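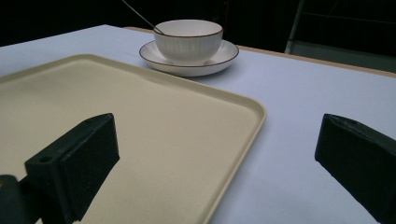
Orudden, December 15, 2019

Filed under: Support > Hand-held Grippers > Open tickets

Ticket opened by Meifang Xiong
Product: Kaijage hand-held gripper kit, foam pad set
Subject: Bowl and saucer task, pads slipping on ribbed china, plus a few setup notes

Hi support team,

First of all, I love this kit! I've been using it to record table-clearing demos and it has made the work so much quicker than the joystick setup we had before. I have one real problem and a couple of small ones, and I'll put everything in one ticket so you can see the whole setup.

The task is simple. There's a cream tray on the near side of the table and a white bowl on its saucer behind it, with a spoon standing in the bowl. I squeeze the gripper, pick up the bowl, bring it over to the tray, set it down, then go back for the saucer. The tray starts out empty every time. The tablecloth is a pale lavender white, and the table runs back into a very dark room, so the tableware shows up nicely against it.

The trouble is with the bowl. It has fine vertical ribs all the way down the outside, and the foam pads don't seem to like them. When I close on the sides of the bowl, one pad settles into the ribs and the other one skates a little. The bowl then turns in the grip as I lift, the spoon swings over to the other side, and the whole thing comes down on the tray crooked. It doesn't drop. It just turns, and the recording is no good for training after that.

With a smooth mug the same pads are wonderful. I ran 30 mug pickups in a row and kept every one.

What I've tried so far:

Wiped both pads with a damp cloth and let them dry overnight. Small improvement, gone by lunch.

Checked the screws on both fingers. The left one took a quarter turn. No change to the slipping, but the finger stopped clicking, so I'm glad I looked.

Took the spoon out. The bowl still turns, only less. I'd like to keep the spoon in because our customers leave spoons in bowls!

Gripped lower, close to the saucer. Steadier on the lift, but the finger tips touch the saucer and push it across the cloth.

Ran 15 pickups with the tray moved farther back. Same result, so I don't think it's the reach.

Two smaller things while I'm writing. The quick start card says to open the fingers all the way before each recording, but the app starts its timer on the first squeeze, and if I open them after that I get a warning about an early release. Which one is right? And is there a way to rename a task once it has recordings in it? I called this one "bowl tray test" and I'd like something better before I hand it to the others.

Thanks so much. Happy to run anything you want me to run.

Meifang

---

Reply from Kaijage Support

Hi Meifang,

Thanks for such a clear report. Ribbed china is a known weak spot for the standard pads. The foam is fairly firm, and on a surface with narrow ridges it only touches the high points. If the two sides don't close evenly, the bowl turns toward the side with less contact.

Could you try these in order and tell us where it changes?

1. In the app, open Tool > Fingers and run the centering check. A finger that has been a quarter turn loose can be slightly off center after tightening.

2. Grip by the rim, with one finger inside the bowl and one outside. Come down on the side away from the spoon handle. Close slowly.

3. If it still turns, swap to the Lillex soft pads. They go on with the same screws. Please don't stack them on top of the old foam, as the fingers won't close fully.

On the timer: the card is out of date, sorry. Open the fingers before you press Start, and the warning goes away. Renaming works from the web page under Tasks, but not from the app yet.

---

Reply from Meifang Xiong

Quick update, and it's mostly good!

The centering check failed on the left finger the first time and passed after I ran the adjustment. That alone made a difference. The bowl still turns when I grip it around the outside, but slowly enough that I can set it down before the spoon moves.

The rim grip is the real find. I did 15 pickups that way and the bowl stayed straight in all but one, and that one was me rushing. It does mean coming in at a steeper angle, and the first few felt awkward — I kept wanting to turn my wrist the old way.

The Lillex pads aren't in my box. I have the older kit from July, so maybe they weren't included then? I'd love to try a set, since the saucer is next and it has a wide flat brim that sits very low.

The timer warning is gone and the task is renamed. Thank you!

One question about the data. I have 1000 recordings from the mug tasks, all made before the centering adjustment. Do those need to be redone, or can I keep them?

---

Reply from Kaijage Support

Keep them. The offset is stored with each recording, and Skason, our export tool, corrects for it as long as you're on version 5 or later. If you're on an older version, update first and then export again. There's no need to record anything twice.

You're right about the July kits, they shipped with one pad type only. We've put a set of Lillex pads in the mail to your Orudden address at no charge. For the saucer, try lifting one side of the brim with the lower finger and closing from above. It takes a little practice on cloth, where the fingertip can catch a crease, so smooth the cloth flat near the brim before you start.

We'll leave this ticket open until you've had a go with the new pads.

---

Status: Waiting on customer
Priority: Normal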